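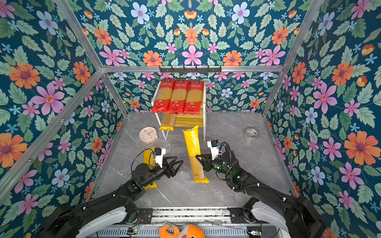 Two Arms, One Shelf: Learning to Restock Spaghetti from Demonstrations
Project report by Kausar Naqvi and Igor Dvořáček
Supervisor: Oľga Ševčík
20 Nov 2021

Why we picked this

We wanted a task that sounds easy and then fights back. Spaghetti packages turned out to be perfect! They are long, slippery and stiff in the middle, but the ends are soft and fold over when you grab them. The clear window also confuses depth estimates, so a package can look like it has a hole in it. Earlier groups on the Kandholm project worked with blocks and cups, and we were curious how far the same learning method would get with real groceries.

The question we settled on was this: if a policy learns from human demonstrations, does it matter how messy the starting positions are? Our guess was that messy starts would help a lot, even with the same number of demonstrations.

Method

Both arms were teleoperated by one person using a pair of leader arms. The operator picks up packages from the floor of the cell and stands them on the shelf, and the recorder saves joint positions and camera images the whole time. Each gripper has its own small camera, which matters more than we expected when we wrote the proposal (more on that below).

We recorded 400 demonstrations and split them into two equal sets. In the tidy set, every package started flat on the floor with space on all sides. In the messy set, packages were allowed to overlap, point in any direction and lie half under the shelf or under each other.

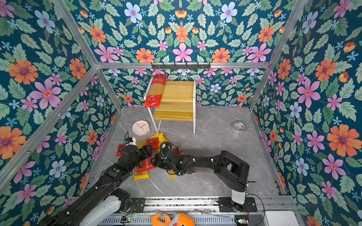 Messy demonstrations took longer to record and were much more tiring. Igor found a good trick early on: use one gripper to press on a neighboring package while the other one slides its target out. He did this without thinking about it, and after a while we both did it in every recording that needed it. We never wrote it into the instructions, so everything the policy knows about it comes from watching us.

We trained one policy on each set, with identical settings, using the Karagiannis training scripts that Lenka Tóth maintains for our lab. The wallpaper and the odds and ends in the cell stayed in for all recordings. We wanted the policy to cope with a busy background from day one.

Results

We tested each policy with 100 trials from messy starts. A trial counted as a success if the chosen package ended up on the shelf and stayed there until the arms were back at rest.

The policy trained on messy starts succeeded in 67 trials. The tidy policy did far worse, and most of its failures looked the same: the gripper closed on two packages at once, lifted both, and dropped one or both on the way up. It had never seen a package with a neighbor, and it showed.

The best moment of the whole project was seeing the messy policy hold one package down and pull out the next one — exactly the move we had been doing by hand. We replayed that trial far too many times.

We also ran a smaller check with the wrist cameras turned off. The arms still went to the right area, but the fingers often closed on the soft sealed end, and then the package swung and slipped. The fixed camera alone can't see what is between the fingers once the arm is in the way.

What went wrong

Standing a package upright is still the weak point. A package can be placed well and lean over slowly, and the policy doesn't go back to fix it. We also lost 5 recordings to a cable that caught on a joint, and had to record them again after rerouting it. Next time we would fix the cables first and start recording later!

Next steps

Eusebio Ayala is taking over the cell and wants to try softer fingertips, using the same recordings as a starting point. We would love to see other shapes of pasta in there too. Bags of penne would be a very different problem, with no long axis to line up with and contents that shift when you squeeze.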